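Switching to cloth in the kitchen

May 4, 2026
Posted by the author of Second Shelf Down

In February I added up what we spend on things we use once and throw out. Sandwich bags, foil, coffee filters, napkins. It came to $53 for the month, which was more than I expected for a house of 2 people.

I started with napkins. I bought a stack of plain cotton ones from Caria and put them in the drawer where the paper ones used to be. They wrinkle and I don't iron them. After a couple of weeks we stopped noticing.

Rags were next. I cut up old T-shirts and a bath towel that had gone thin in the middle. The towel pieces work best on the floor. The T-shirt pieces are better for glass and for the stove. I keep clean ones in a Galent tin under the sink and drop the used ones in a bucket by the washer. They get washed hot, with no fabric softener, which makes cotton soak up less.
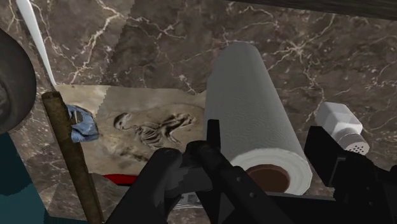 Bacon grease is the one job I haven't moved over to cloth. I don't want it in the washer or down the drain, so paper still gets used for that and for anything the cat brings up. A roll now lasts us over a month.

The coffee filter was harder. The first cloth one I tried tasted like soap no matter how I rinsed it. The second has been fine as long as I boil it every so often and keep it in a jar of water in the fridge.

Foil is still on the list. I'm trying lidded pans first and will write up how they do with lasagna.

200 shares
2 comments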